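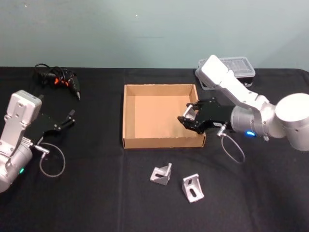
Packing table, Salinas room

Mar 2, 2020 – posted by Nadiia Pasichnyk

We're sorting out the packing corner before the Virkomen order, 140 boxes, all plain cardboard. Black cloth stays on the table for now, I like how the tan shows up on it. Wall still needs paint, probaly not till August.

Labels are at the Peten office – will bring them over. Tape too, 18 rolls if the delivery is right.

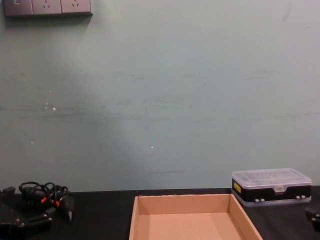 Open tray, nothing in it. Top edge at the back a bit rough, and yes thats the wall with the scuffs.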